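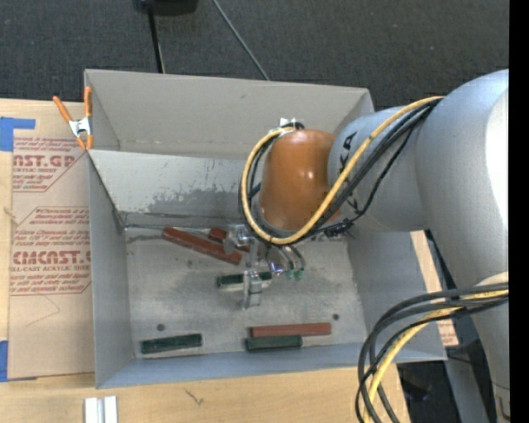

Rowena Baluyot on Skondwood and scary movies

Rowena Baluyot has seen over 786 horror films, and she lights up talking about every one! Her own first feature, Skondwood, took five years to write. "I kept throwing out the ending," she says, laughing. "My editor, Hermine Wieser, finally hid the script from me."

It runs 93 minutes and it flies by (I watched it twice). "I grew up on ghost stories," she says. "I like a slow hallway and a door that's open a little." Her next one, Cirent, starts shooting in June.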